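Zorner Widens Take-Back Program for Ceramic Tableware to All Retail Partners

Program moves from pilot to regular service in October
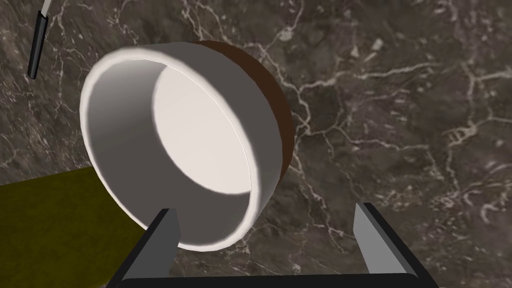

Chipped bowls and plates should be as simple to hand back as glass bottles, according to Abdelilah Bennani, and the rules for doing so should fit on one side of a card.

Zorner, a maker and distributor of glazed ceramic tableware, will open its take-back program to all of its retail partners in October. The program accepts used, chipped or cracked ceramic pieces from households and food service businesses and sends them to be ground for reuse in new clay bodies. It has run as a pilot at 33 stores.

During the pilot, the participating stores took in 3538 kilograms of ceramic material. Material that passed sorting was ground and blended into a stoneware body at the Sturkix plant. Material that did not pass was sold as fill for drainage work.

What is accepted

The program covers fired ceramic tableware from any maker. This includes earthenware, stoneware and porcelain, glazed or unglazed. Pieces may be whole or broken. Glass, heat-resistant glass cookware, enameled metal, melamine and items with glued-on metal parts are not accepted, as these cannot be separated by the current equipment. Food residue must be removed before drop-off. Labels may stay on.

Households may leave up to 2 crates per visit. Restaurants, hotels and canteens are asked to book a pickup through Ait Ali, the transport company that served the stores during the pilot. Pickup is priced per crate, and the price list will be posted at the service desk of each store.

Sorting and processing

Collected pieces are first sorted by hand into light and dark bodies. Color in the clay itself matters more at this stage than color in the glaze, which makes up a small share of the total weight. The sorted material passes through a jaw crusher and then a ball mill, and is screened to a fine powder. Magnets remove iron picked up from the crusher plates.

Each batch is sampled before blending. Samples are checked for lead and cadmium, which can be present in older glazes. A batch that exceeds the plant's limit is withdrawn and is not used in tableware. Batches that pass are blended at a fixed rate with new clay, feldspar and silica, then filter-pressed and aged before forming.

"The ground material has already been fired, so it shrinks less than fresh clay," said Simone Bezerra, process engineer at Zorner. "That helps with warping in wide, shallow shapes. It also makes the body less plastic, and we had to slow down the forming step to get clean edges. Most of the pilot went into that."

Bezerra said the blend is fired on the same schedule as the company's standard stoneware. Water absorption and thermal shock results from the pilot were within the limits set for the standard line. Edge chipping is still being measured – results will be released with the next product data sheet.

First product line

The first line made with the blended body is called Jistach. It consists of a cereal bowl, a side plate, a dinner plate and a low serving dish. All pieces are rated for dishwasher and microwave use. Small differences in shade between batches are expected and are not treated as defects. Replacement pieces will be sold singly as well as in sets.

Jistach will be sold through the same stores that accept returns. Buyers who bring in a full crate will receive a voucher for use against any piece in the line. Vouchers cannot be exchanged for cash or combined with other offers.

"Stores asked us for two things, a crate that stacks and a pickup that comes on the day we said it would," said Hala El Fassi, head of retail operations. "The crate has been changed. It now has a solid base and closed corners, and it fits under a standard shelf bay."

Information for retailers

Retail partners will receive crates, floor signs and a sorting card ahead of the October start. Staff training takes one hour and can be done on site. Stores without a covered storage area should contact the operations team before accepting returns. Crates are collected every Tuesday, and stores can ask for an extra pickup when their storage space is full.

Retail questions: Anas Ait Brahim, partner support
Press questions: Iman Hamdy, communications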